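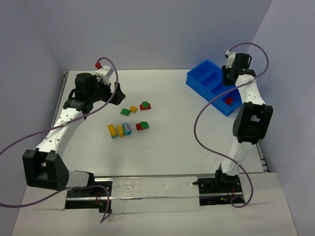
Workshop notebook, May 3, 2023

Finish tests on the Mikham stools

Three stools out of the first Mikham batch, all mango wood, seats turned and legs hand carved. Stool A had the old wax only. Stool B got one coat of hardwax oil, stool C got two coats with a light rub at 400 grit between them.

Water ring test first. Wet glass left on each seat overnight. A has a clear white ring that did not buff out. B has a faint ring that went away with a cloth and a bit more oil. C shows nothing. Coffee gave the same order, though B was closer to A than I would have liked.

The second coat darkens the wood more than expected. Brenda Stockdale looked at C next to the untreated sample and thinks shop customers will read it as a different product. She may be right. The carving on the legs also goes muddy if the oil is left to pool in the cuts, so it needs wiping out with a dry brush before 8 minutes are up. I let one leg go longer and had to take it back with 300 grit, and the edges of the pattern are softer now. That leg is marked with tape underneath.

Plan for the rest of the batch: two coats on the seat, one on the legs. Check the color match between the two in daylight before doing more than a pair.

Undwood side tables

Top on the second table has cupped again. It was flat when it came in last October and the store room has been dry all winter. The battens underneath were glued along their full length, so the top had nowhere to move. Took them off with a heat gun and a wide scraper – slow but no tear-out. New battens will go on with slotted screw holes, no glue.

Would like to ask Undwood to do it this way from the start. Brenda is writing to them anyway over the missing drawer pulls and will add a line.

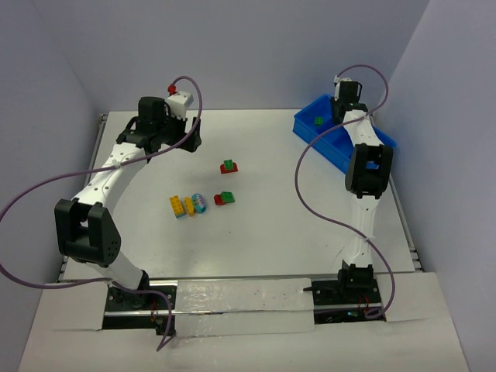 Otum baskets and Patwary rugs

Otum baskets: the handles are still coming loose where the wrap ends. Tried tucking the tail back under four turns in place of two and loaded one to the rim with sand. Held for the afternoon. Left it hanging on the hook by the door, please don't take it down.

Patwary rug samples: rubbed the indigo one with a damp white cloth and got blue on it right away. The undyed and the rust are fine. The maker's minimum is 1,000 for the woven labels, so no label order until the indigo is sorted out.

To do: more brushes, slotted screws, daylight check on the stools.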